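Gripper swap and wrist camera inspection, simulation cell, 18 Mar 2025
Site: Viltstead
Inspector: Parveen Rana
Second check: Eoin Heffernan
Units compared: Jukis two-finger gripper, Kudari two-finger gripper, same arm model, same controller

Status key: OK / FIX / HOLD. A HOLD means no runs on that unit until the item is cleared by the person named against it.

## 1. Before loading

- [x] **Emergency stop mapped in the controller.** OK. Tested from both operator seats. The stop also pauses the simulator clock now. It didn't last time, and the arm kept drifting on screen.
- [x] **Joint limits loaded from the file for the physical arm.** OK. Compared line by line with the printed sheet. Joint 5 was the one that was wrong in the last round and it has been corrected.
- [x] **Payload value set.** OK for Jukis. For Kudari the value had been left over from the Jukis file. Corrected before the first run and saved under the Kudari name.
- [ ] **Controller version written on the run sheet.** FIX. Shamim Jatoi to add a line for it. I had to go into the settings screen to find it.

## 2. Gripper fit and travel

- [x] **Fingers close evenly.** OK for both units.
- [x] **Full open and full close reached without a fault.** OK for Jukis. Kudari threw a travel fault on the first open command and cleared after a home. Repeated the cycle 20 times after that with no fault. I have left it as OK, but Benedikt Kettler should look at the log before anyone runs it overnight.
- [ ] **Grip force limit active.** HOLD, Kudari only. The limit is in the file but the controller ignores it when the command comes from the script instead of the panel. The same script works with Jukis. Until this is sorted out, Kudari is not to be used with thin-walled objects or anything we plan to repeat on the real arm. Kettler to clear.
- [x] **Finger pads match the model on the bench.** OK. Pad length checked with calipers against the drawing, both units.

## 3. Wrist camera

- [x] **Camera mount offset entered.** OK. Jukis and Kudari need different offsets and each now has its own entry.
- [x] **Fingertips visible through full travel.** OK for both.
- [ ] **Work area visible past the gripper.** FIX. See comments.
- [x] **Image delay measured.** OK. Within the limit for slow moves. Not tested for fast moves, and the sheet should say so.

Comments on section 3:

The kitchen file is the one to use for this check. The plain table file passes every time and tells us very little about what gets in the way. In the kitchen file the operator has to deal with the gripper housing low in the view, the fingers, the arm link, and a large tray behind them that overlaps the link. A bottle farther back is only partly in view between the link and the left finger. Anyone choosing a target on that side should confirm it in a second view before sending a move.
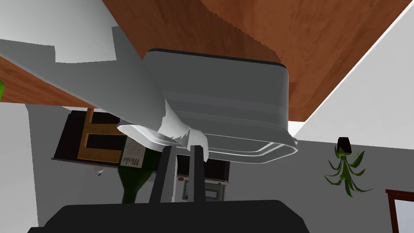 Mehwish Tanoli: I'd mark this one HOLD. If the operator can't see the far side of a large object, they're guessing at clearance, and on the real arm a guess like that cost us two finger pads in one afternoon. A second view should be required on the sheet. Leaving it up to the operator won't do.

I discussed this with her and with Heffernan. We settled on FIX with a condition: the fixed overhead view must be open on the second monitor for all kitchen runs, with both units. If the overhead view drops out, the run stops. The condition is now printed at the top of the run sheet, and Tanoli has agreed to that wording.

Moving the camera outward on the mount was also suggested. Heffernan tried it in the model and the view past the housing improved, but the cable bend became too tight on the Jukis. It might work on the Kudari, where the connector comes out at the side. No change for now.

## 4. Contact and clearance

- [x] **Collision shapes turned on for all objects.** OK. Two objects in the kitchen file had theirs switched off. Turned on and saved.
- [x] **Collision shape of gripper housing matches the visible shape.** OK for Jukis.
- [ ] **Same, Kudari.** FIX. The shape is a plain box and is bigger than the housing at the corners. This is on the safe side, so runs may continue, but it makes the Kudari look worse in tight spots than it is. Do not compare clearance numbers between the two until it is replaced. Jatoi has the drawing.
- [x] **Arm stops on unexpected contact.** OK. Stopped on every try with both units. Distance traveled after contact was 8 mm at the slow setting with Jukis. Kudari was not measured because of the force limit problem.
- [x] **Retreat move clears the work surface.** OK. Checked from a low start position, where it failed in the previous version.

## 5. Operator controls

- [x] **Hand controller buttons labeled.** OK. The tape labels were peeling and have been replaced.
- [x] **Open and close on the same buttons for both grippers.** OK after a change. Kudari had them reversed by default. Anyone who practiced on the old setup should do a few slow open and close cycles before picking anything up.
- [x] **Speed returns to slow after a restart.** OK.
- [ ] **Speed setting shown on screen.** FIX. It shows in the panel but goes away in full-screen view, where most people work. Heffernan to ask whether it can be kept in a corner.

## 6. Records

- [x] **Run logs saved with unit name.** OK.
- [ ] **Camera recordings saved with the log.** FIX. They go to a separate folder and are matched up by time. The clocks on the two machines differ by more than 2 minutes, so matching them by hand is slow and easy to get wrong. Set both clocks from the same source first, then deal with the folder.
- [x] **Failed runs kept.** OK. Please keep doing this. The Kudari travel fault would have been hard to describe without the log.

## Result

Jukis: cleared for simulation runs in both files, slow and medium speed, with the overhead view open for kitchen runs.

Kudari: HOLD on the force limit. Empty moves and camera checks are allowed at slow speed. No picks.

No ranking of the two yet. The Kudari is easier to mount and its cable route is better. The Jukis behaves the same way from the script and from the panel, and at the moment that counts for more. Kettler wants grip tests on both before a choice is made, and those wait on the item in section 2.

Open items go to the usual list under the person named. Items with no name against them are mine.

P. Rana
Checked: E. Heffernan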